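Keeping a desk robot from wrecking your stuff

I learned most of my tape habits on a Friday in July, when our arm went for a notebook, hooked the magazine holder instead and sent the whole thing over the side. Nothing broke except a fingertip cover, but I was standing closer than I should have been, and it scared me silly!

So, first tip: duct tape on the tabletop, wherever something has to stay put. Lay the strips so they overlap, press them down hard and change them when the edges start to lift. Ours had lifted (I'd seen it that morning and thought, eh, later). 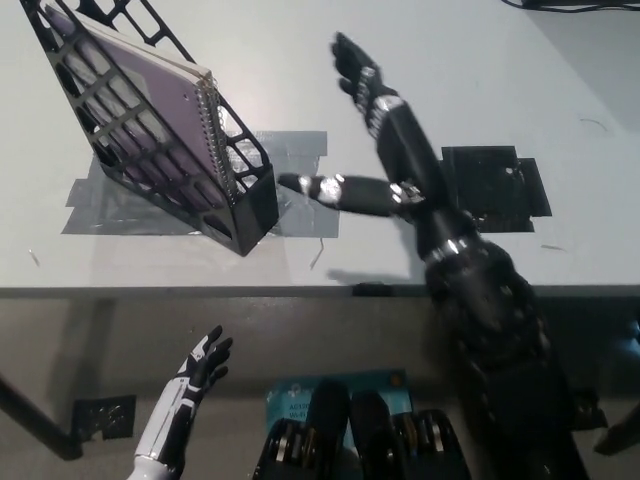 The second thing is knowing where your stop button is without looking. Mine was behind a monitor. Peadar Heffernan got to it before I did, and he was across the room with a sandwich. It lives by my left hand now.

Third, slow the thing down after any change to the table, even a tiny one. I run 30 percent speed for the first 4 tries and keep my hands in my lap. And pick up your scraps, bits of wire especially, before you power on. Rozália Pintér uses a lint roller for the tiny ones and I've stolen the idea.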